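3.2. Equipamiento de cocina y horarios de comida

La segunda parte del cuestionario se ocupaba de cómo y cuándo se come en los hogares de turno rotatorio. Se repartieron 700 cuestionarios en los dos barrios de estudio, Pelberg y Kistonport, y se recuperaron 265 completos. Los incompletos se descartaron cuando faltaba la hoja de horarios, aunque el resto estuviera bien rellenado. La hoja pedía anotar la hora de cada comida caliente durante una semana laboral, de quién era la primera ración y quién comía después.

En Kistonport, donde la planta de Nazari trabaja a 3 turnos, la cena en común resultó poco frecuente entre semana. Lo habitual es que una persona cocine antes de las dos de la tarde y que el resto de la familia recaliente su parte al volver. En Pelberg, con más empleo de oficina, la cena sigue reuniendo a la mayor parte del hogar y las sobras se reservan para el mediodía siguiente. La diferencia se mantiene cuando se comparan hogares del mismo tamaño.

Por «comida diferida» entendemos la que se consume al menos una hora después de servida la primera ración. El umbral procede del trabajo previo en Tronamville, en el que se utilizó un límite de 15 minutos que obligaba a contar como diferida cualquier cena con un comensal retrasado. En la codificación actual se excluyen además los desayunos y las infusiones.

El microondas es el aparato más citado para recalentar en ambos barrios (figura 4). Le siguen el fogón y, a bastante distancia, el horno convencional.

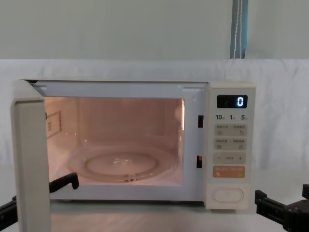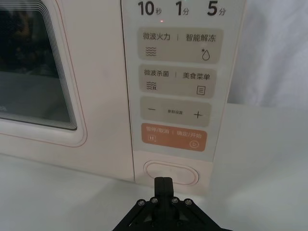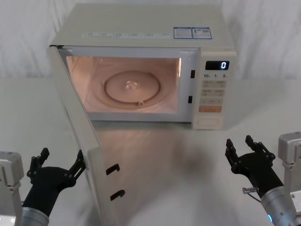

Figura 4. Horno microondas.

Según Gunnlaugur Kirkegaard, la pregunta sobre el aparato mezcla dos cosas distintas, lo que la familia tiene en casa y lo que usa un día cualquiera, y los hogares que recalientan en el fogón por gusto quedan confundidos con los que no disponen de otra cosa. Propuso separar ambas preguntas y añadir una tercera sobre el tipo de plato, puesto que una sopa y un arroz no se recalientan igual en casi ninguna casa.

La objeción nos parece correcta y afecta sobre todo a Pelberg. No era posible repetir el reparto, de modo que se revisaron las respuestas abiertas en busca de menciones al plato recalentado. Los guisos y las legumbres aparecen asociados al fogón en los dos barrios; las raciones individuales, al microondas. Las respuestas sobre pasta son demasiado dispares para agruparlas y se han dejado fuera del análisis.

Queda por tratar el caso de quienes comen en el trabajo. Steinar Hafþórsson codificó por separado estas respuestas, con dos categorías: comida traída de casa y comida comprada. La primera se ha sumado a la comida diferida siempre que el cuestionario indicara que se preparó para el conjunto del hogar. Cuando se cocinó expresamente para llevar, se mantiene aparte y se discute en el apartado 3.4, junto con las comidas del turno de noche.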